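Can a robot do your chores yet? (simulator edition)
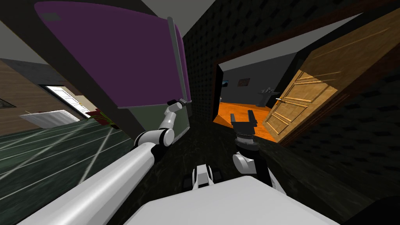

Left gripper up at the corner of the purple panel, right one open. Simulated house, the doorway room.

stodby_steve
Okay, so I've been running a two-armed robot through houses in a simulator for most of December, and I want to hear from people who think we're close to having one do real chores. My list is boring stuff: go through a door, wipe a sink, put a thing back where it lives. The sim house has a room with an orange floor and a pedestal sink, and getting over there to do anything useful is still a whole project. My best streak on the full list is 5 runs in a row. Then it falls apart and I have no idea why.

elside_mom
Five in a row is better than my teenagers! I'd pay 2,000 bucks tomorrow for something that did the bathroom sink and nothing else. I don't need it to fold shirts or talk to me.

GreaseTrap7
You're both dreaming. I work at Vlachopoulos, we do cabinet doors, and we have two arms on the line that are great at one thing because every part shows up in the same spot. Move the part a couple of inches and somebody has to walk over and hit reset. A house is nothing but parts in the wrong spot.

stodby_steve
Sure, but your arms are following fixed points, right? Mine has to work out where to reach. Different problem.

GreaseTrap7
Different problem, same reset button.

itach_fan
I think Grease is half right. Reaching up and touching the edge of a panel is the easy part — doing it with the right amount of push is where ours always went bad. Simulators are pretty forgiving about contact. What are you using for friction, and did you ever change it from the default?

stodby_steve
Default, yeah. I know, I know. I'll mess with it this weekend.

elside_mom
What's with the bumpy black wall next to the door? I kind of want it for the drum room.

stodby_steve
Ha, it came with the house. Looks like acoustic foam to me too.

Stavros Giannakopoulos
I cleaned offices for seven years before I got into this, and I'd start with the wiping. A door is a door, but a sink is different every day, with soap and hair and somebody's ring on the edge. If it can handle that I'll believe you.

GreaseTrap7
Finally, somebody who has cleaned a sink.

itach_fan
Disagree, I'd still do doors first. It can't wipe a sink it can't get to. Steve, post your numbers when you've changed the friction, even if they're worse.

stodby_steve
Will do. They're going to be worse.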